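# Let the grain show

I want to put in a word for thin paint. I mean the watery sort, brushed on and half wiped off again, so that you can still see the board underneath and tell which way the tree grew. I've been in love with it ever since I did our back hall in Tinholm, and I think far too many of us are reaching for the thick stuff out of habit.

Thick paint has its place, of course. I wouldn't want a thin wash on a front door that takes the rain sideways all winter. But indoors, on plain boards, two heavy coats of brilliant white wipe out the very thing you paid for when you bought wood. You may as well have put up plasterboard and saved yourself the sawing!

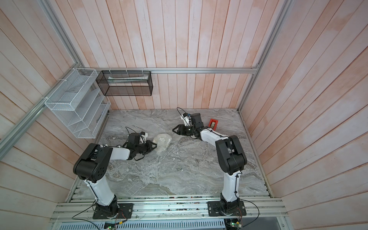 People worry that a wash will look unfinished, and I understand that, I did too. The first coat always looks dreadful. It goes on like milk, it runs into the joints, and you stand there wondering what you've done to a perfectly nice wall. Then you get some daylight on it and the colour begins to make sense. Peach with white over it, as on those upright planks at the back, is a mix I'd never have picked from a card, and I think it's gorgeous: warm and a bit faded, like a beach hut in October.

Colour cards are half the trouble, if you ask me. They show you a flat little square, and a wash is never flat. It goes darker by a knot and paler where your arm got tired. I bought a tin called Cilis on the strength of its square and it came out as four or five different greens, every one of them nicer than the card.
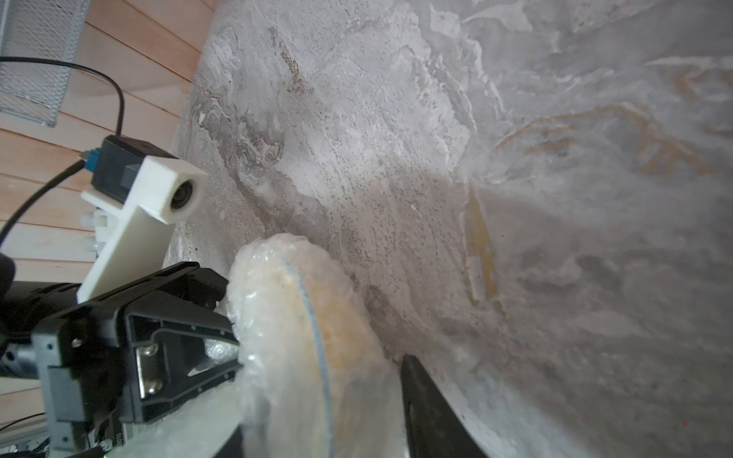 So please, try it on an offcut first, and make it a long one. A piece the size of a biscuit will tell you nothing. Lean it against the skirting for a week and look at it at breakfast and again with the lamps on. Mine lived behind the kettle for most of a month, and I changed my mind three times.

The other thing I'd shout from the rooftops is how easily it mends. Scrape a glossy wall with a chair and you've got a white scar and a weekend's work. Scrape a washed one and you dab a bit on with a rag and go and have your tea.
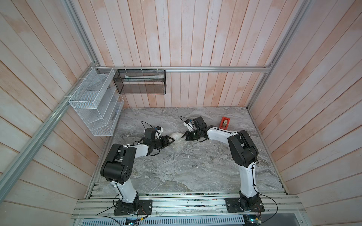 Damián Huenchumán thinks I'm being far too kind about the mending, and wrote to tell me that his own patches dried darker every time, until the wall by his stairs looked like a map. Fair enough! I'd thin the patch more than the first coat and stop sooner than feels right, but he has a point, and a stairwell is a hard place to start.

He also asked whether I'd seal it. In a kitchen, yes, with something matt. Anywhere else I'd leave it bare and let it get a little shabby.

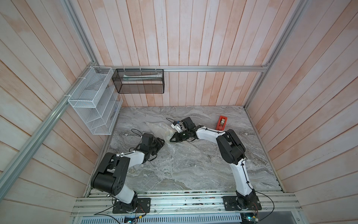

Facundo Olivares would go further and skip the paint altogether, on the grounds that good timber needs no help from anybody with a brush. I can see the beauty in that, but most of us are buying cheap boards that turn orange in a few summers, and a touch of white in the wash calms them down wonderfully. Keep your bare oak, Facundo. I'm doing the landing next, in pink.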